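Search this notebook Go

6/17/20

Bedroom set, folding and picking up cloth. Goal was to finish the Mirach block and get the files over to Amini before the disk filled. Got most of the way.

Count at the end: 187 recorded, 17 thrown out, so 170 kept. Most of the rejects were the same fault, tracking lost in the first second or two of the approach. The window is behind the bed on one side and when the gripper swings toward it the view washes out and the pose estimate drifts. I turned to start from the wardrobe side after that and the rate of bad ones dropped. Should have done the mapping pass from that side too. Next time walk the room slowly first, both long sides of the bed, then start.

Start pose for the single-hand picks: jaws open, just over the heap, hold still for a count of two, then go down. The hold matters for trimming later. The script from Prorkov looks for the still part and cuts there, and if the hold is short it cuts into the motion.

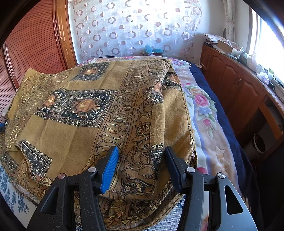

Heavy woven cloth is harder than the cotton sheets were. If I take a big bite the jaws don't close all the way and the width reading sits near the middle for the whole lift. The model will see a "half closed" grip and I don't know what it makes of that. Smaller bites on an edge or a single fold read better. I marked the half-closed ones with a W in the log and left them in. Can be filtered later if they hurt.

Also tried to vary the heap between takes. It's easy to fall into dropping the cloth the same way every time. Rules I used:

- pick up by a different part each time, drop from chest height
- no straightening by hand before the take
- other bedding stays where it lands
- new spot on the bed every 10 takes

Did 80 of the takes with two grippers, one in each hand, the rest with one. The two-hand ones are slower and I had to rest more. Grip first with the left, find a second spot with the right, lift both, spread. The weak point is the second grasp. With the cloth already hanging from one side the next corner is often turned under, and I end up hunting for it. I kept the hunting in if it ended in a clean grasp. If I had to put the cloth down and start over I stopped the take and dropped it.

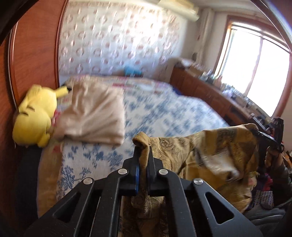
Sync between left and right was checked at the start and again after the battery change. Tap the two grippers together three times, then look for the three closings in both files. Fine the first time. After the battery change the right one was late by a few frames, so I restarted both and tapped again. The four takes in between are on the reject list.

Speed: I'm still too fast in the lift. There's a lot of streaking in the playback when the whole gripper turns while going up. Lifting straight and turning afterward looks much cleaner. Try a slower pace for the first ten next time and compare.

Total for the cloth task is now about 3000 across all rooms, counting what Gerkonska sent in December. Their set uses the older jaw pads, so keep it in its own folder until somebody has checked whether the width numbers match ours. Don't merge yet.

To do:

- copy the card a second time, check file sizes
- add W marks to the index sheet
- ask Prorkov if the trim script can take a shorter hold
- write up the reject reasons in the shared list, same wording as last time
- charge all four batteries, one of them is not holding well, put tape on it

Left the room setup as is for the next session. Start with two-hand takes while arms are fresh, single-hand after.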